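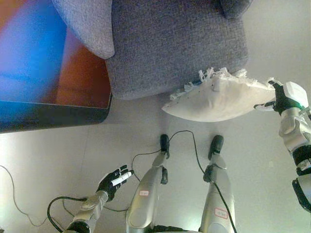
Anen Lounge Reset: episodes and shift notes

Version 2, updated 21 Jul 2025
Maintainer: Jocelyn Lumbao
Shift notes: Ruth Apaza

Summary

This set holds 2,348 episodes of a two-legged robot doing lounge reset work at the Naltero furnished rental office. Lounge reset is the job of putting a seating area back in order between visits: pillows off the floor and back on the sofa, small litter picked up, throws folded, low tables cleared. Before March it was done entirely by the cleaning crew. Now the robot does part of it on the day shift and the crew does the rest.

The set comes in two parts that share the same index. One part is the robot data. The other is a log kept by the people who work next to it, which we added because the first version said nothing about what the work was like once the robot arrived.

Contents

episodes/ head camera video, joint positions and hand states, one folder per episode
notes/ shift notes in plain text, one file per shift
tasks.csv task name, start and end time, outcome, operator initials
handover.csv every time a person took over from the robot, with a reason code
splits/ train and test lists

The head camera looks down, so most episodes show the hands, the legs and the floor directly in front of the robot. Faces rarely come into view. Episodes where they did were removed.

Tasks

There are 16 task names in tasks.csv. The most common is pillow_floor_to_sofa. Pillows vary in size and condition, and worn ones were left in on purpose. A frayed seam or loose filling changes how a corner behaves in the hand, and the crew says worn pillows are a normal part of the job. If you only want clean covers, filter on the field item_wear.

Outcome is one of done, partial, handed_over or stopped. "Done" means a crew member accepted the result without touching it again. The standard is the crew's own and was not written down until Ruth Apaza wrote it up in notes/standard.txt.

What changed for the crew

No jobs were cut during the period covered. Hours stayed the same, but what people did in those hours moved around.

Bending and floor-level pickup went down for the two people on day shift. Walking went up, as they now check on the robot between rooms. Several notes complain about this. Crew members also took on battery swaps, cable checks and filling in handover codes. These were unpaid extras for the first weeks and were added to the job sheet after the crew raised it. Anyone planning a similar rollout should put them on the sheet from the start.

The notes also record slower mornings. A person resets a seating area faster than the robot does, and on busy days the crew often switched it off and did the room by hand. Those rooms have notes but no episodes, so the robot data leans toward quiet days.

Known problems

Left hand force readings are missing from the first 700 episodes. Use the joint positions instead.

Reason codes 4 and 5 were used interchangeably by the evening crew. We merged them in handover.csv and kept the original value in code_raw.

Cables on the floor come into view in some episodes. They are not labeled.

Consent and use

Crew members agreed to have their notes released and could strike any line first. Initials in tasks.csv are scrambled. Do not use the set to rate or compare individual workers.

Loading

Use the Kuo reader, or open the folders directly. Timestamps are local time.

Send corrections to Jocelyn Lumbao at Drakiria. Include the episode number.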